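Roller shade drifting to one side on a wide tube

Forum: Window Coverings > Installation and Repair

tubecount35
Posted Thursday, October 15, 2020
Inside mount roller shade, Breklow chain drive, light-filtering fabric, 78 inches wide. It tracks left as it rolls up. By the last third of travel the fabric edge is rubbing the bracket and has started to fray. Brackets are level by a 24 inch torpedo level. The shade went up in July and the rub started last month. What do I check next?

m_ogura
A 24 inch level across a 78 inch span tells you very little. Put a straightedge across both brackets, or run a laser line. An eighth of an inch is enough to walk fabric on that width.

tubecount35
Borrowed a laser. Right bracket is 3/32 low. I can shim it, but which way does the fabric move when I raise that side?

m_ogura
Fabric moves toward the high side. Yours is going left and your left is high, so that agrees. Shim the right bracket up until the line is true, then run the shade up and down a few times before judging it.

hembar
I would skip the bracket and shim the tube. One strip of masking tape on the bare tube, on the side you want the fabric to move toward, under the first wrap. Takes five minutes and you never touch the screws.

m_ogura
Tape is for a tube that is level and still tracks off. His isn't level. Fix the bracket first, then tape if there is anything left over.

hembar
In drywall with plastic anchors I would still leave the screws alone. Every time you pull one the hole gets worse. I have done tape on Trollevetti and Breklow tubes for years without a callback.

SaritaS_shades
Both methods work. Two things before either one. First, tube deflection. At 78 inches a 1-1/8 inch tube will sag in the middle, and you get V-shaped wrinkles along with the drift. Measure the tube diameter. Second, check that the fabric was attached square. Roll it all the way down and see if the edge is at 90 degrees to the tube.
Sarita Semwal

tubecount35
Tube is 1-1/2. No V wrinkles. Fabric looks square with a framing square on it. Anchors are metal, into a header, so I'm not worried about the holes.

SaritaS_shades
Then shim the bracket. Trim the frayed threads with sharp scissors and don't pull them.

tubecount35
Shimmed with a 3/32 plastic shim. Drift is down to a sixteenth at full up and the edge clears the bracket. I added one strip of tape on the right side and now it rolls straight.

hembar
So it was tape.

m_ogura
It was a sixteenth of tape.

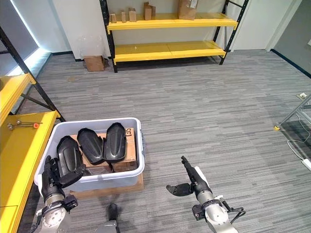

The next shade on my list is a Hou spring roller, and I have a tension question on that one before I order. The spec sheet gives a pre-wind of 3 turns but doesn't say if that is with the fabric fully up or fully down. It's for a room with gray striped carpet and white walls, with a freestanding unit with yellow shelves against the far wall, so I want a plain white fabric. If anyone has set one of these, which position do you start the count from?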